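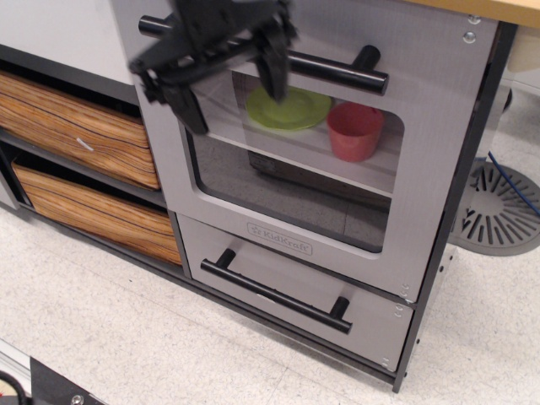 Friday, evening

I slept badly and woke before the alarm. It was still dark and the snow on the roof of the bakery had turned gray. February is long in Juvstead. When I came here I believed that one gets used to it, but this is my third winter and I still count the weeks.

In the morning I had my language lesson with Mr. Langlois. He gave back my letter to the housing office with only 9 corrections, and most of them were the small words, "in" and "at" and "on". He says I write too stiffly, like a notary. I told him that my father was a notary, and he laughed a lot. For next time I must write one page about a meal from my childhood, in the past tense. I think I will choose the barley soup of my aunt in Irkia, with the sour cream and too much dill. I don't know the English name for the little pan she used, so I must look it up.

After lunch I walked to Delorme to pay for the coat. They shortened the sleeves and asked 154, which I find expensive, but the work is clean and the lining is new. I wore it home. The wind by the river was terrible and I was glad of it.

Florian Tanguy called at 10 minutes before six, when I had my hands in the dough. He has found a room for the spring, on the other side of the bridge, with a window to the east. He wants me to come and see it with him and say if it is damp. I know nothing about damp, but I promised. He sounded tired. He has not heard from his brother again, and I did not ask more.

The bread came out too flat. I ate two slices anyway, with butter and salt, standing at the window. The neighbor's light was on until late.

I must not forget: stamps, the electricity bill, onions. Also to write to Mother before Sunday, and to tell her the coat is warm.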